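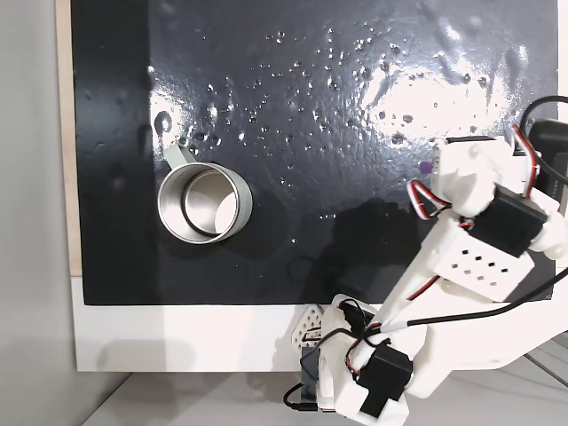 Kayode Abubakar wrote to me that a linen jacket in November is a mistake, and that I should buy real wool and stop pretending it is still summer. I read his message twice on the bus, in my linen jacket. He has a point. But I want to explain how I dress for this season, because I have worn the same jacket for two years now and I am still fond of it.

The jacket is from Plesa, the dark green one with the wide pockets. I paid 156 for it, after waiting one month for the sale. In summer I wear it open over a T-shirt. Now I put a thin merino sweater under it, and a long scarf that I fold in half and pull through itself. When there is wind, I add a quilted vest between the sweater and the jacket. For this you need a loose cut in the shoulders, and you should try it with your arms up before you leave the house. I did not do it the first time and I could not reach the handle on the tram.

About colors I am more careful than before. Green with brown is easy. Green with navy I like very much, but the navy must be quite dark, otherwise the two colors look like a school uniform. My sister says gray goes with everything. I tried the gray scarf from Jinum and my face looked tired in it, so she has it now.

I did go to see the wool coats, to be fair to Kayode. Chukwu has a long one with a belt for 800, and it is beautiful — heavy, with a lining that slides over the sleeves very nicely. It is also too much money for me. Zavusus has a shorter one for 197. The collar is a bit stiff and the buttons feel light, but the saleswoman told me that a tailor can change them in one afternoon. I tried the small and the medium. The medium fits over the sweater, the small only over a shirt.

I will wait for January and look at the prices again. Until then I wear the linen with the vest, and thick socks. If somebody knows a good way to wash merino by hand without making the sleeves longer, please write it in the comments. Mine almost cover my fingers already.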